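Plamirine Owners' and Off-Road Club
Minutes of the regular meeting, April

Held in the upstairs room at the Lekero Street hall. Called to order at 7:10 p.m. The chair presided and the secretary took these minutes. Quorum was met.

Previous minutes

Approved with one correction. The March minutes said the club "agreed" to buy a second recovery strap. The club agreed to look at prices. No strap has been bought and no money has been set aside for one.

1. Sala Ridge weekend

The trail lead reported that the Sala Ridge route is open again and that the landowner will let us through on the same terms as last year. The lead described the water crossing as easy. Several members who were there last fall did not share that view. Two vehicles went in over the sills on that crossing, and one of them had a carpet that never dried out.

The lead answered that the level is lower this year. Asked who had measured it, the lead said the landowner had told him so by phone. It was agreed that this is not a measurement. The lead will drive out before the trip and put a stick in it.

The lead also proposed opening the trip to all-wheel-drive crossovers with road tires. The argument in favor was that new members mostly own these. The argument against was last year's trip, when we spent most of a Saturday afternoon pulling one backward up a clay bank. A member pointed out that the maker's ad for that same model shows it climbing something a good deal steeper. The chair said the ad did not show who was standing behind it with a winch.

Motion: crossovers may join for the lower loop only, all-terrain tires required. Carried, 9 for, 4 against.

2. Winch purchase

The equipment officer presented a quote from Afolabi for a portable electric winch at $1,100, with mounting plate and remote. The seller claims it will pull any vehicle in the club. The officer was asked whether the rated pull is for the first layer of cable on the drum or for a full drum. The quote doesn't say. The officer was asked whether the price covers a synthetic line or steel. The quote doesn't say that either.

A member who has owned two winches said the rating on the box has never matched what he got out of one in mud, and that we should take the number we are given and plan on a lot less. Another member thought this was unfair to the seller, who has been good to the club over the years. The first member said he had nothing against the seller and would still like to see the number.
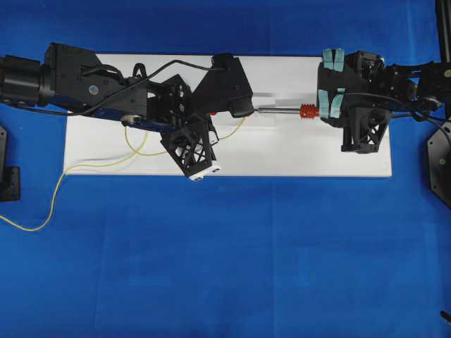 There was also the question of where a shared winch would live between trips. The old air compressor was shared, and it spent a whole winter in one member's garage — nobody else knew it was there, and it came back without its hose. The equipment officer said a sign-out sheet would fix this. The compressor had a sign-out sheet.

Motion to buy at the quoted price: failed for lack of a second. The officer will go back for a written spec and at least one competing quote.

3. Fuel additive offer

A letter was read from a company offering members a discount on a bottled fuel treatment. The letter promises better mileage, smoother idle and longer engine life. No test results were enclosed. One member has been using it and says his truck feels better. Asked whether he had changed anything else at the same time, he said he had replaced the plugs and the air filter.

The club takes no position on the product. The offer will not go in the newsletter. Members who want the letter can ask the secretary for a copy.

4. Insurance on group drives

The chair has been told by two different people at our insurer that club drives on private land are covered and that they are not. He has asked for the answer in writing. Until it comes, every driver should assume that only their own policy applies, and should read it. The chair added that most of us have not read ours, himself included.

5. Radios

Complaints again about chatter on the channel during the last drive. The rule is that the lead and tail vehicles talk first and everybody else waits. The rule was repeated. It was repeated in January too. The tail driver asked that people at least stop discussing lunch while someone is being guided over rocks — he missed a call to stop because of it.

No motion.

6. Other business

The request to repaint the club trailer was put off again. The lights on it don't work, and the feeling of the room was that lights come first. A member offered to trace the wiring on Wednesday evening if someone else brings a meter.

The coffee fund is short. Please pay for what you drink.

Action items

Trail lead: measure the Sala crossing and report before sign-up opens.
Equipment officer: written winch spec, competing quote.
Chair: coverage answer from the insurer, in writing.
Secretary: correct the March minutes and repost.

Adjourned at 8:55 p.m.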